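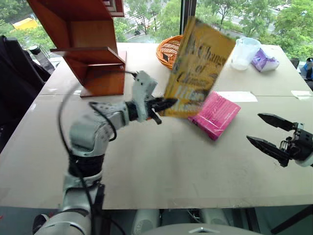
Tayla Bright wrote back on Monday to say that a first page is only slow if you happen to be standing next to the machine, and that I should stop timing it. I've left her comment in because it sums up an argument we had all through June, and because I went ahead and timed it anyway.

4.2 Waking up from sleep

So, first pages. In the last section I gave the speeds for long jobs, and on those the two desktop lasers we tested, the Lunside and the Pirier, are so close that I wouldn't pick one over the other. But hardly any of the jobs in our log were long! Most people in the office print a page or a couple of pages, walk over, grab them and go back to their desks. For that kind of printing the engine speed on the box tells you very little, and what you really feel is the wait while the fuser heats up.

The log covers 1133 jobs. I threw out anything sent by me (I was forever sending test pages, and they'd have swamped everything else) and then sorted the rest by how long the printer had been idle before the job came in. The Lunside drops into its deep sleep early and takes its time coming back. The Pirier has a lighter sleep setting in between, which it uses by default, and it picks up from that one so fast that I thought I'd set the clock wrong. From deep sleep the gap between them mostly closes up, and I couldn't tell them apart by ear or by patience.

Figure 4. Change of Climate, the yellow book, in the gripper over the tabletop.

Now, Tayla's point. She says the wait doesn't matter if the page is done by the time you get there, and for her desk that's true - she sits at the far end, past the kitchen. My desk is right beside the shelf. I asked people to mark a card whenever they stood and waited, and the cards came almost entirely from my end of the room. I think that's a real result, though it's a small one, and I wouldn't want anybody to hang a purchasing policy on it. We also had 2 cards with nothing on them but a drawing of a snail, which I've counted as complaints about the Lunside, seeing as they were left on top of it.

4.3 Paper and the manual slot

Both printers got the same plain office paper from Hinds for the whole test. I did want to try something heavier, so I ran 130 sheets of card through each manual slot, feeding them one at a time over a couple of long afternoons (I do not recommend this). The Pirier pulled a few of them in crooked until I noticed that its guides slide open a little every time the front flap is shut. Once I'd got into the habit of pinching them back in before each batch it behaved. The Lunside has stiffer guides and didn't need any of that, but its slot sits so low that you have to bend down to see whether the sheet is straight.

Envelopes were a mess on both. The flaps creased, the addresses came out faint toward one corner, and I gave up before I had enough of them to put in a table. If you print a lot of envelopes, please don't use this paper as your guide!

One thing I'd do differently is the logging. We used the Navurik print server, and it stamps a job when it leaves the queue, so a job that sat behind a big one looks faster than it felt. I corrected for that by hand where I could see it happening - mostly in the mornings, when everyone prints at once - but I'm sure I missed some. The wake-up times above come from my own stopwatch, so they aren't affected.

Search this site Enter keywords Go

Related items
Toner yield on short jobs
Shared printers and where people sit
Duplex printing and paper curl
Setting sleep timers on the Pirier

Contact us | Copyright, all rights reserved | Back to top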